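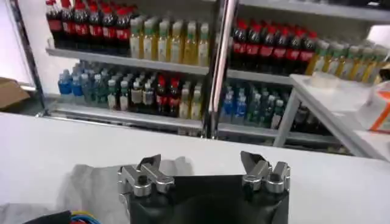

Software pre-run checklist, shelf picking cell
By the Jamaveo controls desk, December
2 min read | 6 comments

Please go through these in order before you let the planner move anything, even if you ran the very same build yesterday and it behaved beautifully.

1. Planner build matches the one on the Zunora board. OK.
2. Wrist camera stream holding 24 frames a second. OK, after a restart of the driver (thank you for being patient with it!).
3. Gripper state reported by the controller agrees with the real fingers. OK.
4. Collision map reloaded. See comment.
5. Stop command tested from both consoles, 2 times each. OK.

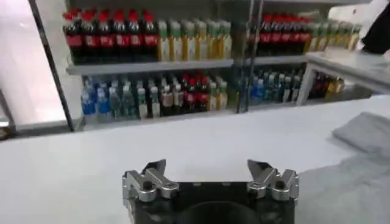
Comment on 4: The collision map only knows what we tell it, and I'd love for everyone to reload it whenever the table changes, however small the change seems. A soft thing like the gray cloth on the right side of the table gives the depth filter a lumpy, uncertain edge, so do look at the overlay there and pad it by hand if it seems thin.

Still open: the bottle detector mixes up its green-cap labels now and then. Grorkville has the logs, and item 3 gets repeated on Saturday.

14 shares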